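Lundura Countertop Cream, 200 ml
Cullinane Home Care
Updated June 6, 2018

Lundura is a soft cleaning cream for kitchen and bathroom countertops. It takes away grease, tea rings and the gray film which stays behind after dish soap. The cream has no sand or powder in it, so you can use it on polished surfaces as well as on matte ones.

We made the first Lundura for our own kitchen showroom, where the tops are touched all day by many hands. Customers asked what we clean with, and in May we started to sell it in tubes. The recipe is the same as in the showroom, only the smell is weaker now.

How to use
Wipe off crumbs with a damp cloth. Put a little cream on a second cloth, not directly on the counter, and rub in small circles. Wait 6 minutes. Wipe with clean water and dry with a towel. For old rings you may repeat it once on the same day.

Try it first in a corner behind the toaster or another place which is not seen. Do not use it on unsealed limestone or on raw wood. For oiled wood please see our Rula oil.

Details
Content: 200 ml
Shelf life after opening: 13 months
Smell: light lemon
Cloth: not included
Cap: flip cap, can be closed with one hand
Storage: above freezing, away from the stove

What is the difference with Fakeo?
Fakeo is our spray for quick daily wiping. It is thinner and it dries faster, but it does not remove rings. Many customers keep both — the spray beside the sink and the cream in the cupboard for the end of the week. They can be used on the same surface without problem, if you rinse between.

From our customers
"My counter is old and I thought the dull spots by the kettle were damage. After the second time they were almost gone. The tube is a bit stiff to squeeze when it is new." — Noreen Brophy

Delivery
Orders leave our warehouse within 9 working days. Tubes with a broken seal cannot be returned, except when they arrive like this to you. In such a case write to us with your order number and we send a new one.
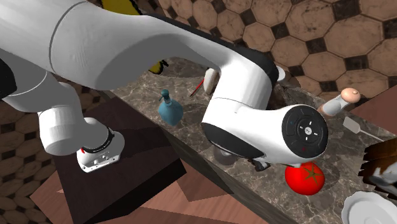

Film from soap is easier to see on some colors than on others, and this decides how often you need the cream. Plain black shows every wipe, and plain white shows tea and coffee. On a gray-brown marbled countertop like this one, the pattern can hide a thin film for a long time, so feel the surface with dry fingers as well. If it is sticky or drags a little — it is time to clean. Pay attention to the area next to the stove, where grease comes back first.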